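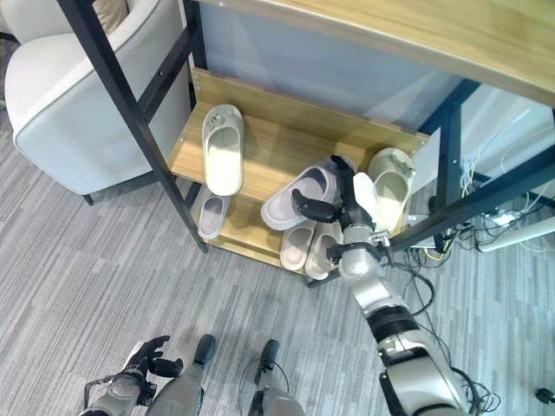

Step 3: Get a steady grasp pose for each slipper

By now you should have the head camera publishing and the shelf planes fitted (steps 1 and 2). Now for my favourite bit, which is working out where the hand should go!

Slippers are lovely things to practise on. They're light and they bend a little, and the wide strap gives the fingers something to hook over. They're also awkward, as a pale slipper against pale wood gives the depth camera very little to work with. Lamai Nilsuwan trained our segmenter, Begum, on 2000 labelled crops, and 332 of those were slippers stood on end against a back board, because the first version kept reading them as part of the shelf.

Run Begum on a single still image first and look at the masks. If two slippers lying side by side come back as one blob, raise the edge weight a notch and run it again. Don't go on until each slipper has a mask of its own.

Then ask for grasp candidates. Each one comes with a score and an approach direction. Throw away anything that brings the wrist in through the shelf above (the planner will refuse it later anyway, but it wastes a surprising amount of time thinking first). For the lower shelf you may be left with only one or two, and that's fine.

Step 4: Plan the reach

Romuren is our arm planner. Give it the chosen grasp, the shelf planes and the desk legs as fixed boxes. Please don't skip the desk legs! I did, in June, and spent an afternoon wondering why every plan looked so wonderfully short.

Set the pre-grasp point 182 mm back from the slipper, along the approach direction. The arm moves freely up to there, then slows right down and goes in a straight line. Prakash Namboodiri suggested splitting the move in two like this and it tidied up our logs no end.

Close the fingers until the current rises and holds, then lift a little and check the mask again. If the slipper's mask moved with the hand, carry on. If it stayed put, open up, back off to the pre-grasp point and ask for the next candidate.

Step 5: Place in pairs

Matching is done on strap colour and length, so you get a left and a right that belong together. The placing code then picks a free strip of shelf and sets the second slipper beside the first, copying its heading.
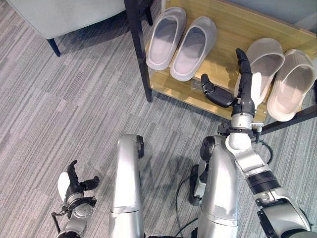
Grey pair and pinkish-beige pair on the top shelf, right hand open.

After each release, open the hand fully before you move the wrist. A half-open finger catches the strap very easily.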